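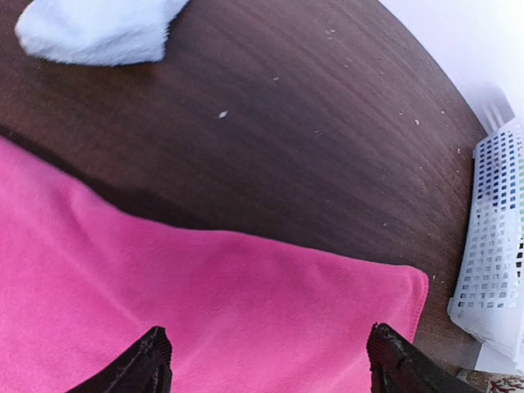

Call for participants: Leaving School Early

Posted March 28, 2020

The Talley Oral History Project is looking for people who left high school before finishing and would be willing to talk about it in a recorded interview. We want to hear from people who left to work on a farm or in the mill, to look after family, to have a baby, or for any other cause. You may have gone back later and finished, or you may never have wanted to.

Who can take part

You can take part if you:
are 60 or older
attended any high school in the Pavummont district, including the schools that have since closed
left before graduating
can speak with us in English, French or Ukrainian

You do not need any paperwork. Many people no longer have their report cards, and the district's own records for the closed schools are patchy. If you do have a yearbook, a class photo or a letter from the principal, tell us when you sign up. Please don't mail originals.

If you are younger than 60, you can still put your name down. We hope to open a second group next year but have no funding for it yet.

What you will be asked to do

A first phone call takes 13 minutes or less. It covers where you went to school and what years, how you would like to be interviewed, and any subjects you would prefer to leave alone. After that comes one interview lasting up to an hour and a half. Some people will be asked for a second one, and it is fine to say no.

The questions deal with daily life at school, how the decision to leave was made and who made it, what you did the following year, and whether not having a diploma came up later – with employers, the union, or your own kids. You will get the list ahead of time.

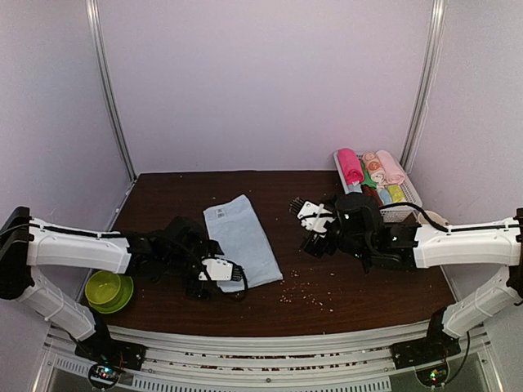 All interviews this spring will be done by phone or video, as our rooms at the Dvorak Library are closed until further notice. Phone is fine and most people so far have picked it. If you choose video, sit at a table where you can rest your elbows, and turn off the radio and the kitchen fan. A blank wall behind you, like the pale one in the photo, works better than a window, and the light should fall evenly on your face. A family member is welcome to help with the setup and stay in the room.

Your recording and your name

You will receive a typed transcript and can correct it or take parts out. Nothing goes into the collection until you have signed the release form. You can use your full name, first name only, or a name you choose. Recordings will be kept at the library and will be open to students and researchers. You can withdraw at any point before the collection is deposited.

Participants receive a $40 honorarium for each interview, paid by cheque. We will also give you a copy of the recording on a memory stick or CD.

Help with finishing a diploma

We are a history project and can't grant credits. If you would like to know what it would take to finish now, we can pass your name to the adult learning office at Wallow Secondary, where Desmond Mercado handles mature student files. The office will look at work experience as well as old marks. Taking part in an interview has no effect on that process either way.

How to sign up

Call the library's main number and leave a message for Roksolana Zakharchenko, project coordinator. Give your name, your phone number, the school you attended and the best time of day to reach you. Messages are being picked up from home on weekdays, so allow a few days for a call back.

You can also sign up on behalf of a parent or neighbour, as long as they have agreed to it. First calls will begin in April and go on until the group is full.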